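Utensil caddy

A utensil caddy, also called a cutlery holder, chopstick stand or spoon jar, is an open-topped container in which eating tools are kept upright on a table, counter or draining board. The term covers a loose group of objects. Some are sold for the purpose, and a good many started out as something else: mugs, jam jars, flower pots, pencil cups. There is no agreed size or shape, and attempts by sellers to draw a line between a "caddy", a "crock" and a "holder" have not caught on with the people who use them.

Description

Most household caddies are round or rectangular and between a hand's width and a forearm's length tall. Plastic, glazed pottery, stainless steel and bamboo are the usual materials. Plastic ones often have ribbed sides, which are said to improve grip when the caddy is wet. The ribs may do that, but they also stiffen a thin wall and use less plastic, and makers seldom mention this.

The inside may be a single space or may be split by dividers. Divided caddies are promoted as keeping spoons, forks and chopsticks apart. In practice the dividers work only while everyone in the household respects them, and the narrow corners they create are harder to clean. Many owners take the dividers out and lose them.

Drainage

The main point of dispute is the base. A caddy used for drying needs holes or a raised grid, with a tray underneath to catch the water. A caddy used for storing dry cutlery doesn't. Products labelled as suitable for both tend to be a compromise: the holes are too small to drain well and large enough for the tip of a skewer to slip through.

Solid-bottomed containers are widely used for drying anyway. Water runs down the handles and collects at the bottom, where it is out of sight. Metal spoons tolerate this for a while. Wooden chopsticks do not, and the lower ends may darken, swell or develop mould. A dark ring around the bottom few centimetres of a chopstick is commonly taken as a sign that it has been standing in water, although ordinary staining from tea, soy sauce or soup can look much the same.

Contents

Caddies hold whatever the household reaches for most. In homes where chopsticks are in daily use, these share the space with soup spoons and teaspoons. Bamboo skewers are often added, which is a questionable habit. A long skewer can stand well above the rim, its point is at hand height, and its weight can tip a light container if several lean the same way. Flat storage in a drawer or a lidded tube is safer where small children are about.

Sharp knives are generally kept out of caddies. Advice on whether spoons should stand with the bowl up or down is divided. Bowl up lets the part that goes in the mouth dry in open air. Bowl down keeps it away from the fingers of the next person to grab one. Both positions are defended with great confidence, usually with little evidence on either side.

Use with a drying towel

A common arrangement places the caddy on a cloth spread over the table or bench. Washed chopsticks are laid out on the cloth, turned once or twice, and stood in the container when dry. Waffle-weave towels are popular for the job. The raised grid of the weave holds items slightly off the flat of the cloth and gives more surface to take up water. Claims that such a towel dries cutlery in a set number of minutes should be read with care, as the result depends on the room, the season and how wet the items were to begin with.

Chopsticks laid in a heap dry unevenly, and those underneath stay damp longest. Spreading them in a single layer takes more room but works better. Sorting into pairs is normally left until the end. With plain, unmarked chopsticks it may be skipped altogether, one stick being much like another, but warped or unequal pairs are then more likely to turn up at the table.
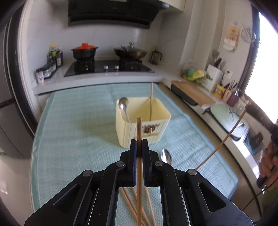
Light wooden chopsticks on a pale aqua towel, with spoons and a ribbed cream-coloured plastic container.

Commercial products

Several household brands sell caddies under names that suggest more of a difference than exists. The Zultine range comes in 2 sizes, described as "table" and "family", and the larger is mostly taller without being much wider, so it is less stable when full of long items. The Lemero holder is rectangular, with a removable grid in the base. Its catalogue entry gives a capacity of 79 pieces, a figure that does not say what counts as a piece. Teaspoons would allow it. Soup spoons would not.

Clarnora, which sells mainly to cafés and canteens, offers a plain pot without dividers and a bulk carton of 200 pairs of wooden chopsticks to go with it. The chopsticks are described as reusable. How many washes they stand up to is not stated.

An antibacterial coating has been advertised for the Ghorbani caddy, with a claimed life of almost 600 washes. The advertising does not explain how a wash was defined, and the coating would in any case do nothing for water left standing at the bottom. A revised leaflet issued in February dropped the number but kept the word "antibacterial".

Cleaning

Caddies are easily overlooked when the dishes are done. Clean cutlery goes in, so the container itself is assumed to be clean. Emptying it, washing it in hot soapy water and letting it dry upside down is the usual recommendation. How often this should be done varies from source to source, and a visible film on the base is a better guide than any schedule. Ribbed and grooved surfaces need a brush. Printed decorations on plastic may fade or flake with scrubbing or in a dishwasher, including on items marked dishwasher safe.

Criticism

The case against the utensil caddy is that a drawer does the job already. Cutlery standing in the open gathers dust and, near a stove, a thin layer of grease. It also takes up bench space, which is scarce in small kitchens. Supporters reply that items in daily use are not there long enough to get dirty. This is fair for the spoons at the front and less so for the ones that never get picked.

Claims that upright storage is more hygienic than flat storage are common on packaging. They usually compare a clean, well-drained caddy with a dirty drawer.

See also

Chopstick rest
Cutlery tray
Dish rack
Tea towel

Last edited 11 September 2021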